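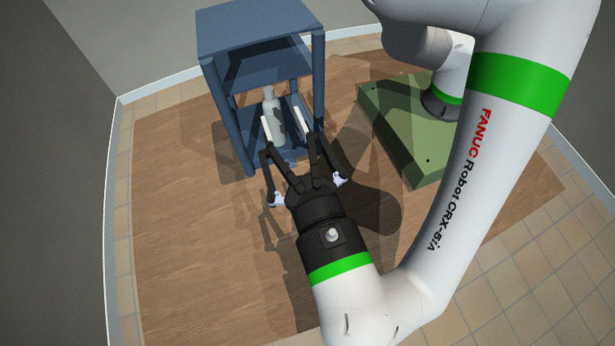 Patricio Toledo had warned me by email to wear shoes I didn't love, to eat before I came, and on no account to ask about the smell until we had reached the second floor, where it apparently became interesting. I did two of the three. The smell hits you in the car park.

The Drakier vinegar works stands at the bottom of Itcombe, between the river and a carpet shop that must have the most pungent stock in the county. Once a year it opens its doors to anyone who books, and on June 7, 2023 that meant me, a retired couple in matching cagoules, a home-brewing club of alarming keenness and a small boy who had been told it was a chocolate factory.

We began in the malt store, which is warm and brown and smells of breakfast. Drakier still mashes its own barley, then lets it ferment into a flat, hopless beer that the guide described as "drinkable in the legal sense". The brewing club asked if they could try some. They could. They went quiet for a bit.

Upstairs are the acetifiers. I had pictured something with dials. In fact they are 4 enormous larch vats, built by a cooper called Koller and never moved, mostly on the grounds that the building was put up round them. Each is packed with birch twigs, and the beer is sprinkled over the top and trickles down through the twigs, where bacteria turn it sour. At the bottom it is pumped back up and sprinkled again. This goes on for days. Our guide put her hand flat on the side of one and invited us to do the same, and it was as warm as a cow.

Each vat holds 2,785 gallons, a figure she gave us twice and the boy repeated all the way down the corridor. The twigs are changed so rarely that there is an argument going on about whether they should be changed at all. The older hands think the flavour lives in them. The insurers have other views about a building full of old sticks.

I asked my question about the smell at this point, as instructed. The answer took quarter of an hour. Briefly: what catches your throat in the car park is acetic acid, what you notice on the second floor is ethyl acetate — pear drops, nail varnish, the back of a model-aeroplane cupboard — and if you get too much of the second somebody has to go and fiddle with the air vents. She fiddled with one for us. I couldn't smell any difference, but by then I couldn't have smelled a bonfire.

The bottling hall was a let-down only in that it wasn't running. The line is a Jomov, painted hospital green, and fills 1,217 bottles an hour when it is in the mood. We were shown the labels instead. There has been a new one since January, and opinion on it is divided between those who designed it and everyone else.

Then the tasting. Vinegar is served in thimble-sized cups with a cube of bread, and you are meant to sip, breathe out through the nose and say something. The cagoules said "sharp". The plain malt was better than any I have had on chips, rounder and a bit toasty. The one aged in old cider casks for four years was lovely, and priced by someone who knew it. There was also a raspberry one, about which the less said the better, though the boy had three goes and cheered up enormously.

Tickets include a small bottle to take home. Mine leaked on the bus. There is a tea room across the yard that does a decent cheese scone, and the lavatories are through the cooperage, past the spare hoops, on the left. Booking for next year's open day is by telephone only, mornings.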